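Vullatus cordless vacuum cleaner, after one winter and one spring

I bought the Vullatus in January to clean two places, my apartment and the rooms where I work. The apartment has wood floor and one thick rug. The work rooms have carpet tiles, the gray kind with stripes that you find in many offices. I wanted one machine which can do both and which I can carry up the stairs without taking a rest on every floor. Now it is June and I think I know it well enough to write something useful.

First, I should say what I had before. For many years I used a Cuvine with a cord. It was a very strong machine and I have nothing bad to say about its suction. But the cord was short, the body was heavy, and it had the habit to fall over when I pulled it around a corner. The motor started to smell warm last fall. The repair shop gave me a price that was more than half of a new one, so I said thank you and took it home again. It still stands in my closet and I use it when I have plaster dust or something else that I don't want to put in a good machine.

The Vullatus came from Barros, the household store in the shopping street in Gulora. I ordered it on their website and collected it myself. The box contains the motor unit with the handle, the tube, the floor head with a turning brush, a narrow tool, a small soft brush, the charger and a wall holder. The wall holder comes with two screws, but the screws are too short for my wall and I had to buy others. The manual is a single large sheet of paper with drawings, folded many times. I am a person who reads manuals, and I would like to have more words in it. For example, there is a drawing of the filter with water drops, and a drawing of a clock with no number beside it. How long must the filter dry? I had to write to the company. They answered the next morning that it must dry one full day, and I was glad that I asked.

Battery

On the box it says 4,000 mAh and up to 50 minutes. This is true, but only for the lowest power and only with the narrow tool, when the brush does not turn. In the middle power, with the floor head, I can do my whole apartment and there is still one light on the battery display. In the highest power it is finished so quickly that I use it only for the rug and for the entrance, where the sand from the street collects. To charge from empty takes four hours. I think this is long. If you forget to put it on the charger in the evening, you will not clean in the morning.

The battery can be taken out with one button, which was an important point for me. A cordless machine where you cannot change the battery is a machine with a date of death already inside. Barros sells the second battery separately. I don't own it and for one apartment I don't see the need.

Carpet tiles

I want to write more about carpet tiles, as most reviews speak only about wood floor and pet hair. A carpet tile is flat and hard and has very short pile. It looks easy. But the dirt goes down between the loops and stays there, and at the joints between the tiles there is always a thin line where small things hide. Little pieces of paper, staples, thread, crumbs from lunch.

With the Cuvine I had to go over each line several times. With the Vullatus the brush turns and brings the dirt up, and in the middle power one slow pass forward and one back is enough for the open floor. I say slow and I mean slow. When I go fast, like in the advertisement, it leaves half of the crumbs behind. It is also better to go across the stripes first and along them afterward. I don't know why this makes a difference but I have tried both ways many times, and I see the result in the bin. 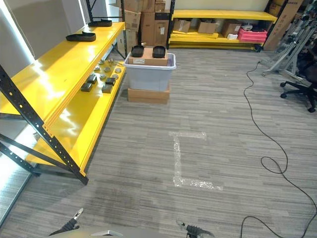
The edges are a different story. The floor head has walls at the left and the right side, and the brush does not reach all the way out. So along the baseboard stays a strip, maybe as wide as a finger, that is not cleaned. For this you have to change to the narrow tool and go on your knees, or bend your back. The older Cuvine head had an opening at the side for the edges and I miss it. It is such a simple thing and I cannot understand why they left it out.

Getting under things is good. The tube can lie almost flat on the floor and the head still stays down, so I can push it far under a bed or a low cabinet. The limit is the motor unit, which is thick and hangs under the handle. Where the furniture is deep, your hand with the motor arrives at the front of the furniture and there it stops. There is a light at the front of the head. In the beginning I thought that this is only a toy to make the machine look modern, and I must correct myself. Under the bed it shows every piece of dust. I was a little ashamed the first time.

The light cannot be switched off, by the way. It is on when the motor is on.

Shelves and other high places

The motor unit without the tube becomes a hand vacuum, and this is how I use it for shelves, window frames and the top of the kitchen cabinets. The small soft brush is the best tool of the whole box. The hairs are long and don't scratch. On painted surfaces and metal I use it in the lowest power, and I move small things away before I start. The suction is not strong enough to take a coin, but it took one of my earrings, and I had to search for it in the bin with a fork.

After some minutes my arm is tired. The weight is all in the hand and you have to hold the trigger the whole time, there is no way to lock it. My hand is not big and not young, and for me this is the worst point of the machine. If you have a problem with your wrists, please go to a store and hold it for five minutes before you buy. Not one minute, five. In the store everything feels light in the first minute.

The bin

The bin holds 910 ml, which sounds like much. You should not fill it more than to the line, and the line is lower than you expect. I empty it after each time. You hold it over the trash, press the lever, and the bottom opens. The first part falls out well. Then some hair and gray wool stays around the metal net in the middle, and you have to pull it out with fingers. I do this outside on the balcony. A person with allergies should let somebody else do it, or stay with a vacuum that has bags. I mean this seriously. The bag is old fashioned but it is clean.
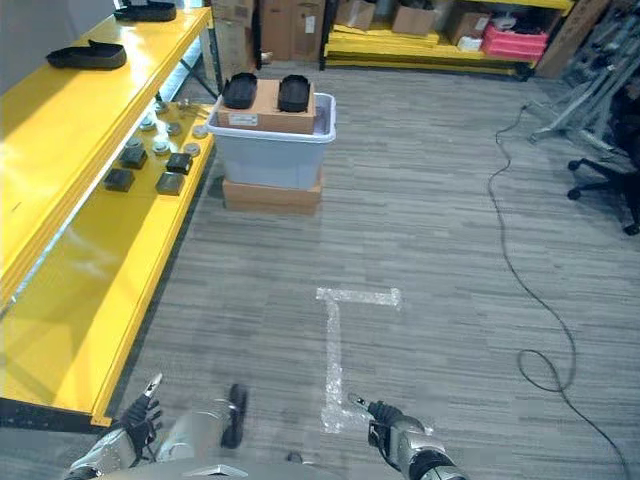
A reader wrote to me after I put the first half of this review online, and said that the wool around the net comes off much easier if you let the machine run for ten seconds with the tube in the air before you open the bin. Also, the reader said, the filter should be knocked out dry every second week and washed only when it becomes dark, and too much washing had made the first filter lose its shape.

I have tried the part with the ten seconds and I agree, it helps, above all with hair. The filter I have washed once per month and the shape is still good, so here I have a different experience. Perhaps it depends on how warm the water is. I use it cold.

Noise

In the lowest power you can talk beside it. In the middle power you can talk if you are a loud person. In the highest power there is a high tone like from a dentist, and my neighbor's dog answers it through the wall. I don't use it after eight in the evening. The Cuvine was louder in total, but the tone was deep, and I found it less unpleasant. I know people who don't hear any difference.

Hair in the brush

I have long hair and so it goes into the brush, like with any other machine. The company says that the brush is made so that hair cannot wind around it. This is not correct. It winds less than before, and mostly at the two ends. The good thing is that you can open the side of the head with a coin and pull out the brush completely. Then I cut the hair with small scissors and put it back. It takes me less time than to make a cup of tea. Please look in which direction the brush goes in again. I put it in the wrong way once and the head made a terrible knocking noise, and I thought that I broke it.

Service and parts

Besides my question about the filter I had one more contact with the company. The lever of the bin became loose in April. They wanted a photo and the number from the bottom of the motor unit, and a new bin came by mail in the next week, without cost. I did not have to send back the old one. The clip on the new bin is a little thicker, so I suppose that I was not the only one with this problem.

Filters are sold at Barros, too, but they are often out of stock. Buy two when you see them.

What I would tell a friend

For an apartment with mixed floors I would buy it again. For an office with carpet tiles also yes, if the rooms are small and if you accept to do the edges separately - for large rooms I would take a machine with a cord and let the socket do the work. I would not buy it for a house with two big dogs, for the bin is not made for that. And I would not pay the full price. It was reduced twice at Barros since I bought mine, the last time with the second battery included, which annoyed me a little.

I have still one question which I could not solve. When I hang it in the wall holder, the charging light is sometimes green immediately and sometimes only after I move the machine a bit to the left. If somebody has the same holder and found a way to fix this, please write it in the comments.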